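# Stornier 500 ml flask, four months on 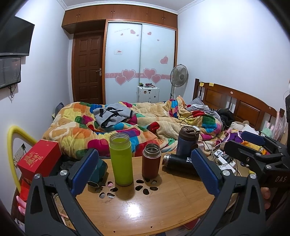
*Bottles and flasks on the bedroom table, three with their lids off.*

I bought the Stornier in November to replace a Plokow that had started to leak in my work bag. It cost £58 from the shop in Fullville, against £61 online with postage.

**Heat.** Tea poured at seven is still too hot to gulp at ten and fine to drink at one. By four it's lukewarm. The Plokow was much the same when new.

**Lid.** Two turns and it's shut. No drips so far, even on its side under a laptop. The seal pulls out for washing, but you need a fingernail to start it and it goes back either way up. Only one way is right. Check before you fill it.

**Cleaning.** My hand doesn't fit. A bottle brush does. Milk leaves a smell if you forget it overnight.

**Spares.** Akbari sell the seals in pairs and mine came in three days. They don't stock the lid on its own.

The base has one dent from a car park. I'd buy it again at £50, less happily at full price.

Updated Mar 6, 2022: still no leaks.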